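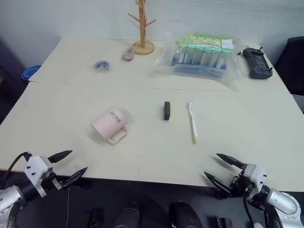
Figure 1. The table during the mug task, with the mug on its side and the mug tree behind it.

Projects > Student Reports > Household Tasks > Can It Put the Mug Away?

Can It Put the Mug Away? A Report on Two-Armed Tidying

By Kobina Owusu

When I told my grandmother that I would be spending the spring teaching a robot to put away a mug, she asked me how long it takes a person, and I had to admit that it takes a person no time at all. She thought that was very funny. I have kept her question in mind all the way through this report, because it seems to me the fairest one anybody asked, and I come back to it near the end.

The project is called Cutdale, and it asks something simple: are two-armed machines ready to do small household chores on a table that hasn't been cleared for them first? A good deal of the earlier student work in our department was done with one object on a bare surface, and I learned a lot from reading those reports (and from their very patient authors, who answered my emails). But a kitchen counter or a bathroom shelf never looks like that. There is always something else lying about, and I wanted my table to have a bit of that in it.

The chore

The main chore was to pick up a pink plastic mug with HOME printed on it and hang it by its handle on a wooden mug tree. The second chore, which I added in March when the first was going better than I had feared, was to pick up a toothbrush and lay it down again in a place I had chosen. Everything else on the table was there as clutter, and the arms were supposed to leave it alone.

I started with the mug standing upright, and I am a little embarrassed at how pleased I was with those first days. Then I began laying it on its side. A mug on its side can have its handle pointing anywhere, toward the robot or away from it or half underneath, and each of those is a different problem for a gripper with two fingers. I had thought of it as one chore and I ended up thinking of it as a whole family of them.

How I did it

I guided the arms by hand control through each chore and recorded what they did, and those recordings were used to train the program, which we called Lyimo. I collected 1188 recordings over the course of the term. My early ones are noticeably worse than my later ones, with a lot of hovering and second thoughts, and I did wonder whether I ought to throw them out. My advisor suggested keeping them in, and I did, though I would love for somebody to try it the other way.

After that I ran 189 trials in which Lyimo worked by itself. A trial counted as a success only if the mug was hanging on a peg when the arms had moved back and I had waited long enough to believe it. If I had to touch anything, it was a failure, no matter how close it had come. I was strict about this, and on some afternoons I was sorry about it!

What happened

With the mug upright, Lyimo did well enough that I stopped holding my breath. With the mug on its side it struggled, and the trouble was nearly always in the same spot. The fingers would close on the handle nicely, lift, and carry the mug across, and then the handle would arrive at the peg turned a little too far. A person would feel the bump and roll the wrist without thinking. Lyimo pushed. In 14 trials it pushed hard enough to shift the mug tree, and in 12 of those I stopped the arms myself before anything could fall.

The best thing I saw all term was one arm setting the mug upright and then letting the other arm take it by the handle. I had shown it that trick in the recordings, but only a few times, and I really hadn't expected it to stick. It did not use the trick every time it should have, and I haven't worked out what makes it choose.

The toothbrush was harder than I expected for something so light. It is thin and it lies flat, so the fingertips have to come down almost to the tabletop, and a small error in height means they close on nothing or press into the table. When the grip was good, the rest of the chore was easy.

So, can machines do it yet?

For my grandmother's sake I timed a few of the good runs against myself, and I won every one of them while holding a sandwich. I don't think speed is the main worry, though. If a machine took all evening to tidy the kitchen and did it properly, I expect most households would be glad of it. What would bother me is having to stand nearby in case it leans on the mug tree, and at the moment I would want to stand nearby.

If I had another term I would spend it on touch, so that the arms could tell when a peg is pushing back. I would also try mugs with different handles, having used only the one, and I would move the mug tree around far more than I did.

My thanks go to everyone in the lab who lent me table time, and to my grandmother, who now asks after the mug whenever I call.

This site uses cookies to remember your preferences. Accept | Manage settings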